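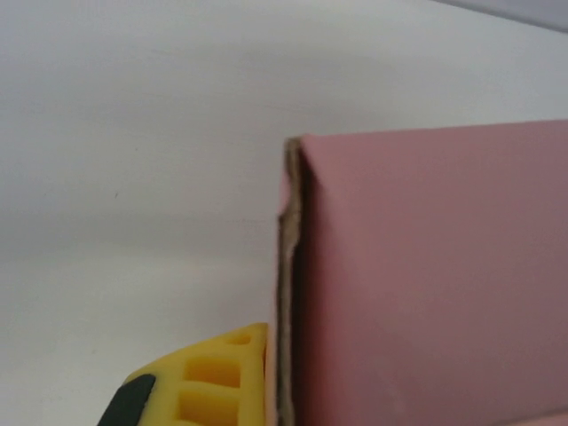 ## Rules for handling used cardboard boxes with soft fingers

These are the rules we follow in Motum when the arm works with boxes that were already opened by a person. A new box is easy. A used box has torn edges, open flaps and bent corners, and most of our failed grasps in December came from treating it like a new one. I write the rules in the order you need them.

### Before you start

1. Wipe the table. Small pieces of paper fiber stay on the surface and later get under the fingers.
2. Check both fingers by hand. Bend each one and let it go. If a rib stays bent or shows a white line, replace the finger.
3. Check that the black pads are fixed along their full length. A pad which is lifted at one end will catch on a torn edge.
4. Set the grip force to 40 on our scale of 100. Do not begin higher, even if the box looks strong.

### Choosing where to touch

Corrugated cardboard is strong as long as its outer paper is whole. Where the paper is ripped, the inner layer can be pressed flat with very little force, and after this the controller believes the box is narrower than it is. For this reason:

- Prefer two flat panels which face each other.
- If you must touch a torn edge, approach it from the side and slowly. Our limit is 40 mm per second for the last part of the motion.
- Never close the fingers on a loose strip of paper. It peels, the box turns, and the grasp is lost.
- Do not use a fold as a contact point before you know if the flap is glued or free.

When the torn edge goes up to a corner, I look at the corner first. The two panels beside it can move separately, so it can open when you press below it.
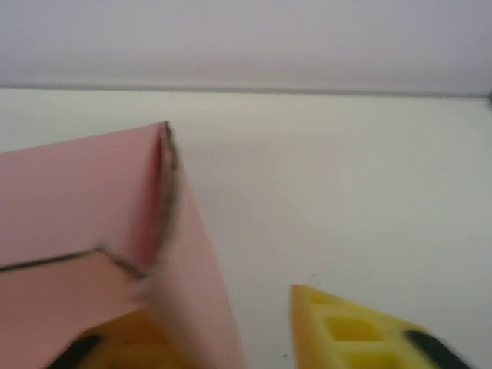 *Pink box with a torn edge running down from the top corner, and a yellow finger on each side of the lower part.*

### Closing and lifting

Close until both fingers report contact, then wait 200 milliseconds and read the width again. If the width became smaller during the wait, the cardboard is giving way. Open, move the contact point and try again. Two tries at the same point are enough. After the second one, choose another panel.

Lift a small distance and stop. If the box tilts, put it down. Please do not correct the tilt in the air, as I did it many times in the beginning and it only made the tear longer.

### Keeping a record

Every box gets one line in the log: the condition of the box, the contact point, the force and the result. Write "torn edge" or "flat panel", not only "OK". Nikau Mahuika went through 153 lines of our old log and could not use most of them, as the contact point was missing.

Failed tries stay in the log too. If a person touches the box between two tries, write this also, and count the next try as a new one.

### When to retire a box

Stop using the box when the tear reaches the bottom fold, or when a panel does not stand by itself any more. Flatten it and put it with the paper waste. Take off any tape first.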